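Repair Belongs in the Clothing Budget

Public debate about used clothing tends to begin at the donation bin. By that point most of the useful decisions have already been made. The Stilwood Institute for Household Economy takes the position that towns should spend less on collecting unwanted garments and more on keeping wearable ones in use at home.

The case is partly financial. When the town of Dedmont reviewed its textile contract, it found that the yearly cost of hauling and sorting had passed the combined budget of its two branch libraries. Residents were not careless. They had been asked for years to clear out their closets, and they did as they were asked. The town then paid to move what they gave away.

A modest part of that money would support a mending desk. Dedmont opened one in a former ticket office in October, with two sewing machines and a paid tailor on duty until 16:00. In its first season the desk took in 567 garments. Most needed a seam closed, a zipper replaced or a hem let down. These are small jobs, but many adults were never taught them, and commercial prices often exceed what the garment cost new.

Critics argue that such services compete with private tailors. The concern deserves a fair hearing. In Dedmont, however, the two remaining shops now refer simple work to the desk and keep the alterations and formal wear that pay their rent. A written agreement on this point should be part of any similar plan.

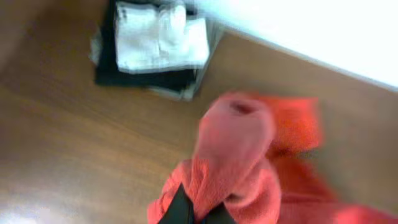
What Schools Can Do

Clothing care was once an ordinary school subject. It was dropped as old-fashioned, and in many districts nothing took its place. Students leave school able to compare phone plans but unable to read a care label or sew on a button.

The Gellinero district has brought back a short course for all students in the seventh grade, boys and girls alike. It covers washing, drying, folding, storage and basic repair, and it costs the district nearly 2,000 dollars a year in supplies. We consider this a sound use of public money. Teachers there report that parents have asked for an evening version - a request the district has so far been unable to meet.

We recommend that state education offices set aside funds for courses of this kind, and that towns renewing a textile contract be required to price a repair service alongside it.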